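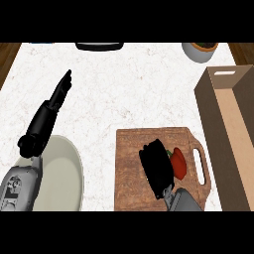

*Pale marble with light brown veining.*

We put in a marble counter from Flenitz in December, after eleven years with laminate. I said I'd write it up once we'd cooked on it for a while, so these are my notes on the slab, the sealer and the cleaner that came with it.

## The slab

Ours is a honed white marble, sold by Flenitz as Falton White. It came to $52 a square foot before cutting and installation. The yard also had polished pieces at the same price. I went with honed because our last apartment had a polished vanity top, and every drop of lemon juice or toothpaste left a dull ring on it. Honed stone still etches, but the marks are much harder to see.

The cutting was good. The joint behind the sink is tight and the edges have a small even bevel. The sink cutout was a little rough underneath, and I went over it with a sanding pad before the plumber came.

Delivery slipped by a week. Flenitz called to tell us, but only the afternoon before, and by then the old counter was already in the driveway.

## The sealer

Cowie stone sealer was $40 for a bottle that covers up to 140 square feet, so there is plenty left. You wipe it on, wait, and buff off whatever hasn't soaked in. The label says ten minutes. Ten was too long in our kitchen with the heat running, and I had to buff out a sticky patch near the stove. I did the second coat at six minutes and it went on clean.

Water beads well. Olive oil left overnight wiped off with no stain. Red wine left for an hour was fine too. Vinegar etched the test piece right away – sealer won't stop that, and the Cowie label does say so in small print.

## The cleaner

The Usum daily spray is fine. It smells faintly of soap and doesn't streak. Dish soap and warm water do the same job for less, and I won't buy another bottle.

## Living with it

It's cold, which is great for pie dough. It's also hard on glasses, and we've broken two. I keep a board next to the stove for anything acidic and a tray under the coffee maker. Installation was $147 more than the quote because the wall wasn't square, and they should have caught that when they measured.

**Slab:** 4 out of 5
**Sealer:** 4 out of 5
**Cleaner:** 2 out of 5

I'll reseal next winter – sooner if the water stops beading by the sink.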